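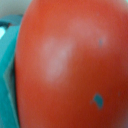
Red, and a lot of it.

Skirkusport
Directed by Iker Arroyo
Reviewed Mar 25, 2020

I put off watching Skirkusport for the best part of a week, mostly on account of the title, which I couldn't say out loud without feeling silly, and partly because a friend had told me it was a slow film about a ferry terminal. Well, it is a slow film about a ferry terminal, and I have to say I enjoyed nearly all of it and have been going on about it to anyone who'll stand still.

The story is small. Mivel, a ticket clerk in her fifties, has worked the same window for most of her adult life, selling crossings to an island she has never set foot on. One morning in August a man called Robles comes to the window and asks for a refund on a ticket bought decades before. She can't give him one, of course, but he won't leave the building either, and over the next few days the two of them get talking. You can probably guess that there is something on the island neither of them wants to mention, and I'll leave it there, as the way Arroyo lets it slip out (over a plate of cold fish, with the radio going) is one of the nicest things in the picture.
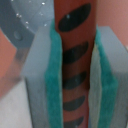 What I liked most was how patient it is with people doing their jobs. There's a long stretch early on where Mivel cashes up at the end of her shift, and I could happily have watched it twice. You learn how she feels about the port, about her boss and about getting older, all from the way she snaps a rubber band round the day's notes. Robles is the showier part and gets most of the jokes – a few of them rather good – but it's her film from start to finish.

It isn't perfect. The subplot about Prurkska, the rival ferry company trying to buy up the terminal, feels as if it wandered in from a television series, and every time those men in smart coats turned up I found myself wishing they'd catch an early boat home. The music is laid on a bit thick in the last half hour too, just when the two leads could have managed perfectly well on their own.

Still, I'd send you to it gladly. Make a pot of tea first, put your phone in another room and give it the first twenty minutes, even if you start to fidget. The final crossing is lovely, and I sat right through the credits listening to the gulls.

Four stars out of 5.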